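# In Defense of the Tiny Hotel Soap

My brother-in-law, Abelardo Mosquera, believes that a hotel should have a pump bottle bolted to the shower wall and leave it at that. He has believed this for years and will tell you so over soup. I have stayed in a great many places with a pump bottle bolted to the shower wall, and I would like to speak up for the little box.

You know the one. It's gold, or cream, or gold and cream, and it says HOTEL on it somewhere, in case you woke up confused. Inside is a shower cap you will never wear, or a comb that would lose a fight with a peach, or a sewing kit with enough white thread to reattach a third of a button. I love all of them. I have a drawer.

The drawer is where this essay really comes from. In March my wife, Liên Kim, opened it looking for tape and closed it again without tape and without speaking. Later that evening she asked how many of the things were in there. I said I didn't know. I do know. There are 210.

I'm not a thief. The boxes are put out for the guest, and I'm the guest. I've never raided a housekeeping cart, though I once stood beside one in the hallway of a place called the Harano for longer than a person needs to stand in a hallway. What I take is what was set out for me, plus whatever turns up the next day to replace it, which I consider a conversation between me and the management.

The case against the little box is a serious one and I won't pretend otherwise. It's a lot of cardboard to wrap around two cotton swabs. Abelardo likes to point out that I could buy a year's worth of cotton swabs for what I spend on one airport sandwich, and he's right, and I'd still rather have two in a gold box. Wrapping is most of what I'm paying for when I stay in a hotel. The towel is folded into a fan. The toilet paper has a point on it. Somebody has been in the room before me and made a fuss, and the boxes are the portion of the fuss I can take home.

They also have to be arranged, and I don't think the pump bottle people have given this enough thought. A box lying on its side by the sink looks like something the last guest forgot. Stand the same box up in a slot, with its name at the top, and it's an amenity.
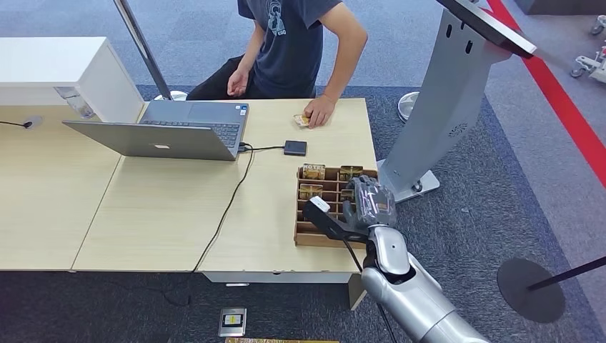
I came around to trays late in life. For years I admired the loose arrangement, the casual scatter on the marble, soap here and shower cap there. Then I spent four nights at a small inn where the owner, Hường Châu, kept everything upright in a divided wooden tray, and by the second morning I was putting my own things back where they belonged. I have never done that at home. Liên has remarked on it.

A good tray has thin walls and narrow slots, and it should be plain. The boxes are already gold. They don't need a mirrored base or a leatherette lip or, as at one resort I won't name, a bed of small white pebbles that got into the toothbrush. Bare wood is fine. An empty slot is fine too, and possibly my favorite part, because it lets you imagine what might go there. I've imagined a shoehorn. I've imagined, on a hopeful night, a second chocolate.

What you mustn't do is lay them flat and stack them. I've seen it done by people who should know better, at prices that should have prevented it. You lift the dental kit to get at the comb, the whole pile goes over, and at 6 a.m. you are chasing a nail file behind a toilet in your socks.

So I bought a tray. It's a Nikwood, ordered after an evening of comparing slot widths that I'd rather not describe, and it lives on the shelf in our guest bathroom. I stocked it from the drawer. The combs went at the back and the soaps in front, names up, all facing the same way. It took most of a Saturday's worth of attention and it looks terrific.

Abelardo came to stay the following week. He used the pump bottle, the one Liên keeps by the sink, and he left the tray exactly as he found it except for one shower cap. I checked after he drove off. The slot was empty, second row, left side. He hasn't mentioned it and I haven't either, but I've put another one in there for next time, and I turned the box a little so the gold catches the light from the window.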